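Keeping a Comic Book Collection at Home

My uncle left me 300 comics in a banana box, and I have been making up my mind about how to look after them ever since. The collection has grown to a little over 1,000 issues now, mostly second-string superhero titles that I love far more than they deserve, and along the way I have picked up a few household habits that may save you some grief.

Start with the room. A closet on an inside wall is best, up off the floor, well away from the water heater. Basements are tempting (all that space!) but mine smelled like a wet dog by November, and so did a whole run of Captain Datach.

Stand the comics upright in short boxes, snug but with room to slide a hand in. If a box is half full, fill the gap with a block of foam or folded cardboard so nothing slumps and bends at the spine. Long boxes look grand on a shelf — my back gave its opinion of them years ago.

Bag and board anything you care about, and tape the flap to the back of the bag, never near the opening. I once peeled tape straight across the cover of a Cestisus annual, and I still think of it when I can't sleep. These days I fold the tape over at one end to make a little tab, and it lifts away nicely.

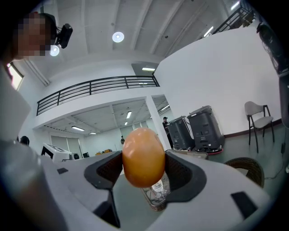 Smooth, glossy and orange, with a gentle hold on both sides.

For musty issues, put an open dish of baking soda in the bottom of a lidded tote, set the comics on a rack above it, and leave them shut in for 2 weeks. Huguette Ferrand taught me that one, and she also swears by turning the pages now and again to let the air in. Don't spray anything scented on them, please.

Wash your hands and dry them well before you sit down to read. And do sit down and read! I keep 25 battered favorites in a basket by the couch, no bags, no boards, for anyone who visits and wants to know what on earth I see in them.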